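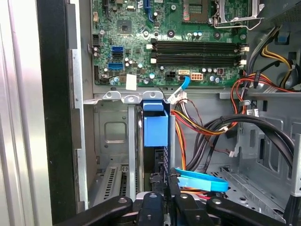

Manon Leclerc wants to know why anyone would pay for a robot to pull a SATA cable when a teenager with a screwdriver does it in ten seconds.

Blog > Threads > Repair and Reuse
2 min read

Fair question, and I'll take it in order. I run the refurb bench at Tralstead. We get office desktops by the pallet, and 469 of them came in during September. Every one needs the drive out, the memory out, the processor out, and then the case goes to metal.

The teenager is faster. No argument there. The teenager also goes back to school, and by the third hour of the same screw his mind is elsewhere. Mine is too.

So the question for a shop like ours is which of those chores a machine can take over now. My answer after a summer of watching: some of the picking up and putting down, and very little of the cable work.

A drive in a plastic caddy is close to ideal. It's stiff, it has flat sides, and it's the same shape every time within a model. Set it on a tray and an arm can find it again.

Processors are fine once they're out of the socket. The lever is the hard part. You push down, slide it sideways, then let it up slowly — three motions, each with a different amount of force. Bend a pin and the board is scrap. 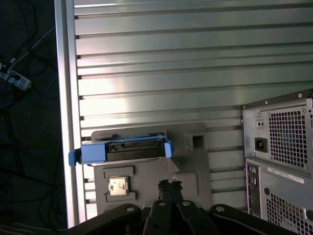

Drive in its blue caddy, processor in the tray pocket, tower alongside.

The tray matters more than people think. Clivier sold us one with pockets cut for the common parts, and we set up the hand bench the same way. I'd buy the tray even if I never bought an arm.

Cables are where it falls down. A SATA cable doesn't hold still. Touch one end and the other end moves, and it's never lying in the same place in two cases. Power bundles are worse. A person pushes them aside without looking.

Rusnák, who quotes for these systems, gave me 300 cases a week on paper. Deduvano gave me 244 and said to expect a person standing by for the wiring. I believed the second quote more.

And at home? People ask. If loose wires in an open metal box are this much trouble, think about a laundry pile or the drawer with the phone chargers. I'd wait on that one.

Manon, short version: I'd pay for the drives and the sorting today. I'd keep the teenager for the cables — and pay him better.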